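Taltorska cabin, spring opening check

June walk-through, done before the first guests. Same order as last year: outside, utility closet, kitchen, main room, sleeping loft, dock. OK means OK. Anything else has a comment under it. Items marked HOLD have to be cleared before we hand out the door code.

OUTSIDE

Roof, visible from ground: OK
Moss on the north side again. Not urgent. Scrape in fall.

Gutters and downspouts: FIX
Back gutter full of needles. Cleared by hand as far as I could reach from the short ladder. Corner by the chimney still packed. Bring the long ladder.

Front steps: HOLD
Third tread is soft at the left end. Screwdriver goes in most of the way. Put a board across it and tape. Needs a real tread, pressure treated, and check the stringer under it while its open.

Deck railing, push test: OK
Pushed every post with full weight. One squeaks, doesn't move.

Deck boards: OK
Popped nails by the grill, hammered down. Would rather see screws there.

Propane tank, 500 gallon: OK
Gauge reads fine, no smell at the regulator, soap test on the fittings, no bubbles. Dome lid latch is bent but closes. Govar has the refill on automatic, confirm they still have the gate combination because it was changed over the winter.

Brush within reach of the tank: FIX
Raspberry canes all over it. Cut back what I had gloves for.

Driveway and turnaround: OK
Ruts but passable. Low branch on the right will hit a van. Take it off.

Address sign visible from the road: FIX
It's there. Faded. Ambulance would drive right past. New reflective one, both sides. 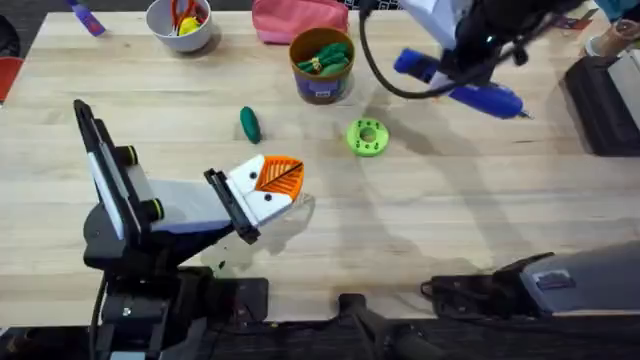 UTILITY CLOSET

Main water shutoff, turns and labeled: OK
Stiff. Worked it back and forth a few times. Label was on the floor, wired it back on.

Water heater: HOLD
Relief valve weeps after lifting the lever. Will not reseat all the way. Sotelo put this one in and they should be able to swap the valve in one visit. Left a bucket under the discharge pipe. Heater is off at the gas valve until then, tag hung on it. Don't pull the tag.

Discharge pipe ends near floor, not capped: OK

Vent pipe from heater: OK
Screws present, slope good, no rust streaks. Mouse nest on top of the shelf next to it, removed. Wear a mask for those.

Electrical panel, clear access: FIX
Folding chairs stacked in front AGAIN. Moved to the shed. Nothing goes in front of the panel, not for a weekend, not ever.

Breakers labeled: FIX
Half of them. "Kit 2" and "kit other" tells nobody anything. Need somebody in the kitchen with a lamp and somebody at the panel for an hour.

GFCI test, bathroom and kitchen: OK
All trip, all reset. Outdoor one by the deck trips but the cover is cracked. Replaced cover from the spare box.

Well pump pressure: OK
Holds with the taps shut. Took a water sample, lab drop-off closes at 3 pm so it goes in tomorrow morning. Bottled water only until the result is back, note is on the faucet.

Generator, 2000 watt: OK
Started on the fourth pull with fresh gas. Hour meter says 697. Oil is dark, change it. Must be run out on the gravel pad and never on the deck, people keep dragging it onto the deck when it rains. Need a bigger sign or a chain.

Generator extension cord: FIX
Jacket split near the plug. Cut the end off so it doesn't get used. Buy outdoor rated heavy gauge, same length.

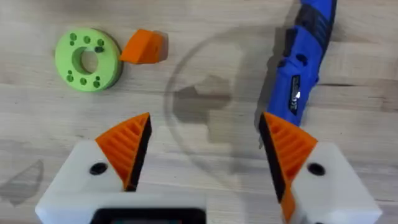 Reading time: 2 min

KITCHEN

Stove, all burners light and shut off: OK
Front right slow to catch. Cleaned the port with a pin, better. The Stetum manual is in the drawer with the takeout menus, should be in the binder.

Anti-tip bracket behind stove: HOLD
Missing. Stove slides forward and the bracket is just not there. Probably went out with the old flooring. Cheap part, do it before guests with kids.

Fire extinguisher, gauge in the green: OK
Pin and seal OK. Hung too close to the stove though, you'd have to reach over a fire to get it. Move to the wall by the back door, mounting screw holes are already there from the old coat rack.

Range hood filter: FIX
Disgusting. Soaked in the sink with dish soap, going back up tonight. If it's still sticky order a new one.

Fridge temperature: OK
Thermometer left in overnight. Gasket has a tear at the bottom corner but seals.

Under sink, leaks: OK
Dry paper towel left under the trap, still dry after running both taps. Bleach and the drain cleaner were sitting next to each other in an unlocked cabinet. Drain cleaner went home with me. Child latch put on.

Knives: OK
In the block. Small one has a loose handle, tossed.

MAIN ROOM

Smoke alarm: HOLD
Chirps, new battery, still chirps. Date on the back is past replacement. Get the combination kind for here and a plain one for the loft.

Carbon monoxide alarm: OK
Tested with button. Plugged in low behind the couch where no one would hear it. Moved it to the hall outlet.

Woodstove door gasket: FIX
Dollar bill test, pulls right out along the bottom. Rope gasket and cement, easy job but it has to cure. No fires until done, note taped to the door.

Woodstove clearance, furniture and wood bin: OK
Somebody had the wood bin right against the side. Pulled it out and put tape on the floor where it stops.

Chimney: FIX
Not swept since I don't know when. No receipt in the binder. Call for sweep with the roof moss and gutter corner so it's one trip up the ladder for whoever. 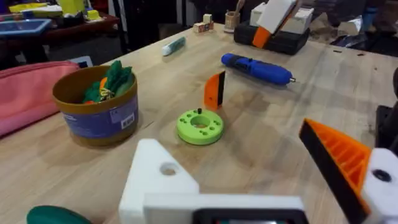 Windows open for escape: FIX
Painted shut on the lake side, the one behind the armchair. Cut the paint line with a utility knife, it moves now but needs a shoulder. Wax the track.

Rugs: OK
Gripper pad under the big one. None under the small one by the door, went flying on it myself. Rolled it up and put it in the closet.

Outlets and lamps: OK
Floor lamp cord was run under the rug, moved along the wall. Tell cleaners please.

Bookshelf anchored: FIX
Strap is there, not attached to anything. Stud finder battery dead. Next visit.

SLEEPING LOFT

Ladder hooks seated: OK
Wiggled it hard. Rungs fine, anti-slip tape lifting on the top one. Pressed down, wont hold.

Guard rail: HOLD
Gap under the bottom rail is bigger than it should be for little kids. Either another rail or change the listing to adults only in the loft. I'd do the rail. Lumber is in the shed already.

Second way out: OK
Window opens fully. Rope ladder box under it, unpacked, checked, repacked. It takes longer to repack than you think.

Mattresses, bugs and mold: OK
Flashlight along all the seams. Musty but clean. Left them standing up with the window open.
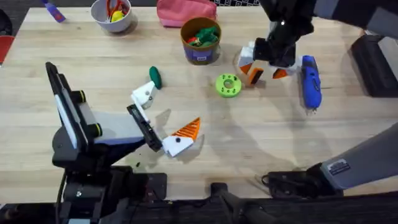
Tabletop, light wood. Left arm with gripper open.

DOCK AND SHORE

Dock sections pinned: OK
Had to dig for one pin. Buy spares.

Dock surface: FIX
Slick at the end from the geese. Hose and stiff brush, then grit strip.

Dock ladder: OK
Bolts tight.

Life jackets: FIX
Kids medium has a broken buckle, cut up and thrown out. Others OK, aired on the line. Need a replacement medium.

Throw ring and rope: OK
Rope untangled. It was tied to the canoe, which defeats it. Back on its hook.

Canoe: OK
No cracks. Yoke screw loose, snugged.

No diving sign: FIX
Gone. Post is there.

STILL OPEN BEFORE DOOR CODE GOES OUT

Front step tread
Relief valve (Sotelo)
Anti-tip bracket
Smoke alarms, main room and loft
Loft guard rail

Water result is separate, bottled is fine for now but tell guests ahead of time, last year they found out at the sink.

Keys to the shed are on the nail inside the pump cover. Put them back there.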